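Review: Drundel Collected Edition, Volume 1
Reviewed for the Graphic Novel Collection, Vararlow Public Library

Format: hardcover, full color
Publisher: Bittencourt
Suggested audience: grades 7 and up
Shelving: Teen Graphic Novels

Summary

Drundel collects the first 5 issues of the ongoing fantasy series, together with a short prologue that was previously available only in digital form. The story follows a ferry pilot and her younger brother, who carry passengers across a flooded valley where the bells of the drowned churches still ring at night. When one of the bells stops, the two are hired by the valley council to find out why. The volume runs to 300 pages, including a sketchbook section at the back.

The library purchased this edition to replace the single issues, which had become too worn to circulate. The review is intended for patrons choosing a new series and for staff at other branches who are considering the title.

Story and pacing

The opening chapters move slowly. Readers meet the ferry, its passengers and the rules of the valley well before the central mystery is introduced, and some younger readers may lose patience during the long council debate in the second chapter. Those who continue will find that most of this material is put to use later. A passenger who appears for a single page in the prologue returns in the fourth chapter with an important role, and the ferry schedule printed on the inside cover contains a clue.

The relationship between the siblings is the strongest part of the book. Their arguments are believable, and the brother is allowed to be wrong without being made foolish. The villain is less successful. His reasons are stated in one long speech near the end, and the speech does little to explain why the council trusted him for so many years.

The volume closes in the middle of a crisis. Patrons who prefer a complete story should be advised to wait for the second volume, which Bittencourt has announced for December.

Artwork and lettering

The art is drawn in a loose ink line with flat washes of color. Scenes above the water are pale, and scenes below it are printed in deep greens and blacks that hold up well on the heavy paper. The underwater sequence on page 71, in which the pilot swims through a bell tower without a word of dialogue, is among the best pages the reviewing staff has seen in a teen title in recent years.

The lettering is clear in most chapters. The exception is the ghost dialogue, which is set in a thin gray script and is difficult to read under ordinary indoor light. Readers with low vision may find these pages frustrating. The digital edition allows the page to be enlarged and may be the better choice for them.

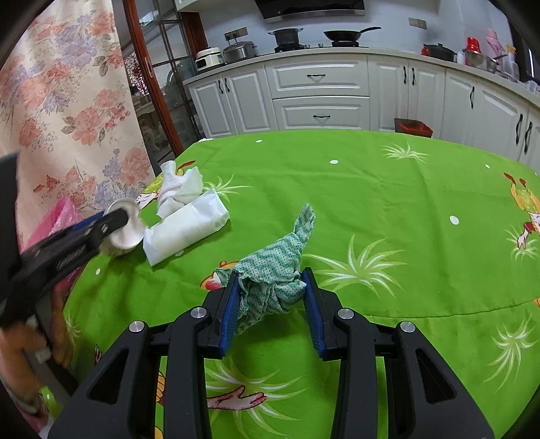 Binding and production

The binding is sewn and opens flat, a clear improvement over the glued paperback that Bittencourt issued first. Double-page spreads lose very little in the center. The boards are sturdy, and the spine on the library's copy remains tight after regular circulation.

The dust jacket is thin and will tear if it is not covered. Branches should apply a jacket protector before the book is placed on the shelf. The fold-out map of the valley is attached by a narrow strip of glue, and staff may wish to reinforce it at the same time.

Content notes

The book contains mild fantasy violence and several scenes of characters in danger of drowning. The death of a parent is discussed but takes place before the story begins. There is no strong language. The reviewing staff considers the publisher's age guidance to be accurate.

Comparison with similar titles

Patrons who have enjoyed Jotamden, also held in the Teen section, will recognize the quiet tone and the interest in old buildings. Jotamden is the shorter and more tightly plotted of the two, and it may be a better first choice for reluctant readers. Drundel offers a larger world and more detailed art, and it rewards a second reading.

Price and availability

The hardcover has a list price of 40 dollars. This is high for a single volume, although it compares well with the cost of the separate issues. Two copies are held at the main branch. Holds may be placed at the service desk or through the online catalog, and the standard loan period applies.

Recommendation

Recommended for teen collections and for general collections with an active graphic novel readership. Smaller branches may prefer to request the title through interlibrary loan until the second volume has been published.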